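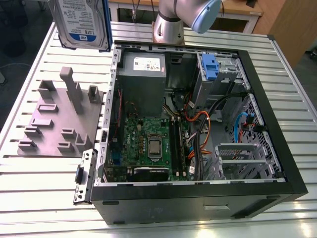

Office tower on its side, cover off, processor socket exposed.

Skovden TC-4 thermal compound: long-term review
By Ultan Heffernan
2019-08-28

Thermal compound is a dull purchase. Most tubes sold today land within a few degrees of each other on the day they are applied, and the usual one-afternoon comparison says little about what happens after that. I started using Skovden TC-4 in January, on office desktops and two of my own machines, and waited until the summer was mostly over before writing anything down.

What you get

The tube holds 8 grams. There is a screw cap, a flat plastic spreader and two alcohol wipes in a foil sleeve. The compound is light gray, non-conductive according to the label, and noticeably thicker than the Plullov paste I had been buying before it. At room temperature it takes real thumb pressure to start the flow. Leave the tube on a warm surface for a few minutes and it behaves better.

The spreader is too soft. It bends before the paste moves, and I went back to an old plastic card after the second application. The wipes are fine but small. One wipe will clean a processor lid. It will not also clean the base of a cooler that has had factory compound on it for years, so keep a bottle of isopropyl alcohol and some lint-free cloth on hand.

Application

Skovden's leaflet recommends a thin, even layer. I tried that, and I also tried a single dot in the middle with the cooler's own pressure doing the spreading. On a thin paste the dot method is hard to get wrong. With TC-4 it depends on the mounting hardware. Coolers with four spring screws gave full coverage when I pulled them off to check. A cooler with push pins left two corners bare. Since then I have spread it by hand every time.

Tighten the screws in a cross pattern, a couple of turns each. This matters more with a stiff compound, as uneven pressure on the first screw leaves a wedge that does not fully settle afterward.

Test method

The test machine was a quad-core desktop with the stock air cooler, case closed, fan locked at a fixed speed. Room temperature was held at 20 degrees Celsius, as well as a window unit can hold it. Each run was 30 minutes of full load on all cores, and I logged the average over the last five minutes. Each compound was applied three times and the middle result kept.

I used Plullov Standard as the reference, and a tube of Onuoha Grade 2 because it sits at a similar price.

Results

On day one, TC-4 ran two degrees cooler than Plullov and one degree warmer than Onuoha. Repeat applications of the same paste varied by nearly a degree, so the gap to Onuoha should not decide anything.

After 200 hours of mixed use, TC-4 had dropped by a further degree. The leaflet mentions a break-in period, and the drop is in line with it. Onuoha stayed flat over the same number of hours. Plullov was also flat.

The difference appeared later. By August the Onuoha machine had crept up by three degrees under the same test. When I removed the cooler, the compound had migrated toward the edges of the lid and the center was thin and dry. TC-4, on a matching processor with the same cooler, was within half a degree of its broken-in figure. It came apart with an even gray film on both sides.

I would not claim more from that than it supports. It is one pair of machines and one summer. Donal Dunne, who looks after desktops at another site and has used TC-4 longer than I have, reports the same stability on small-form-factor machines that run hot all day. He did not take readings before and after, only service notes.

Removal

This is the weak point. TC-4 grips. On one older machine the processor came up with the cooler, out of a closed socket, and I had to straighten a pin afterward. Run the machine under load until it is warm, shut it down, unplug it, then twist the cooler gently before lifting. Do not pull straight up. On sockets with a retention frame the risk is much lower, but the twist is still worth doing.

Cleaning takes longer than with Plullov – two passes with alcohol, sometimes three. Dried residue in the seam around the lid needs a cotton swab. None of it stained the metal.

Storage

I kept the tube capped, nose down, in a drawer. The first few millimeters had hardened slightly by June and I discarded them. The rest was unchanged. A tube of Fureto compound stored the same way had separated into oil and solids over the same months, which is why it does not appear in the results.

Verdict

TC-4 suits machines that are assembled once and left alone. If you swap processors often, the thickness and the slow cleanup will become tiresome, and Plullov is easier to live with at a cost of two or three degrees. For a first-time builder I would also suggest the thinner paste.

Pros: stable over months, good temperatures after break-in, stores well.
Cons: stiff when cold, poor spreader, strong grip on removal.
Rating: 8 out of 10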